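Marchuk Street Community Garden and Tool Library
Minutes of the general meeting, 15 June 2018
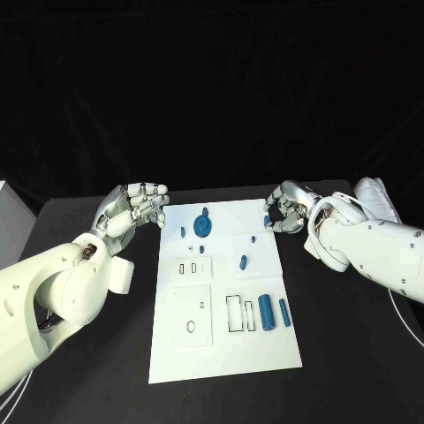

Meeting opened 7.08 pm. Chair: Oleksandra Kobzar. Minutes: S. Chornovol. Apologies as per the sign-in sheet, which has gone missing again, so if you sent one and it isn't recorded, tell me.

1. Previous minutes
Accepted with one correction. The February minutes said the Flirkano report had been "welcomed". Several people remembered it being received, and asked for that word instead. Changed.

2. Flirkano water proposal
Oleksandra summarised the revised quote for the drip irrigation system. Flirkano now wants $3,000 for supply and installation across the lower beds, down from the first figure, with the timer unit no longer included. Asked what the timer would cost separately, she said she had put that question to them twice and been sent the same brochure both times.

The brochure claims a water saving of up to 98 per cent. I asked what it was 98 per cent of. If the comparison is with a sprinkler left running all day in January, fair enough, but we water by hand and go home when it's done. There was some discussion of whether the number might refer to evaporation only. The brochure has no footnote. Oleksandra said we shouldn't throw out a decent system over a silly brochure, and that the neighbouring garden at Cindel seems happy with theirs. I pointed out that Cindel has sandy soil and a slope. Ours is clay and floods at the bottom gate.

It was also asked who would flush the lines. The quote says "minimal maintenance by users". The last thing we bought that needed minimal maintenance was the mulcher.

Moved that we ask for a written quote including the timer, the fittings and one year of callouts, and that nothing be signed before the spring meeting. Carried, two against.

3. Money
Balance in the working account is $2,568 after the insurance was paid. The Flirkano quote is therefore more than we have, a point that had not come up under item 2. Oleksandra said a council grant might cover the gap. I asked that "might" be minuted.

Plot fees: five plots unpaid. Reminder letters to go out again with the amount in bold. A suggestion that late payers lose their shed key was not popular, mainly with late payers.

4. Compost
The Dremero bins have been in use since February. The supplier said finished compost in eight weeks. It has been a good deal longer than eight weeks and what is in bin two still looks like cabbage. The explanation from the supplier is that the temperature has not been maintained. It's winter. Nothing in the sales material mentioned that the bins only work in warm weather.

Views differed. Those on the compost roster feel the bins are an improvement on the old heap and the rats have moved on. Others think the rats have moved under the shed. The old pallet bays will stay until we've had the Dremero bins through a full summer, and we'll put the same mix of clippings and kitchen scraps into both for a fair comparison. Somebody is to buy a compost thermometer, up to $30.

Reminder: no citrus in large quantities, no bread, no "compostable" coffee cups. The cups from last year are still recognisable.

5. Tool library
The borrowing book shows the long-handled loppers out since autumn with a first name only, and we have three members of that name. All three deny it. From now on surname and phone number or no tool.

Proposal to move borrowing onto a phone app. The app is free for the first year. Nothing was offered on what it costs in the second. Held over. The book stays on its string.

The rotary hoe has been serviced and starts on the third pull. Please drain the fuel before returning it.

6. Open day
Oleksandra reported that the council's events page listed last year's attendance as 2,019. I don't believe this. We ran out of sausages at lunch and had bought nothing like that many, and the street would have been blocked. It may be a visitor count for the whole precinct, or a typing error with the year. I'll write and ask where the figure came from before we use it in the grant application. Oleksandra thought the council was unlikely to object to its own number. Left with me.

Stalls as before: seedlings, jam, knife sharpening. The jumping castle is off because of the insurance excess. The worm talk will go ahead but will be kept to twenty minutes this time.

7. Other business
The bottom gate still doesn't latch. It was reported fixed in February. It was fixed with wire.

A complaint was received about the magnesium sulphate someone has been putting on the shared tomato beds. If you have evidence it helps, bring it along. A video is not evidence.

Broad bean seed is in the tin in the shed, help yourself but leave some.

Actions
Oleksandra: new quote from Flirkano; grant closing date; fee letters.
Svyatoslav: letter to council re attendance figure; compost comparison sheet.
Unassigned: gate.

Closed 8.51 pm.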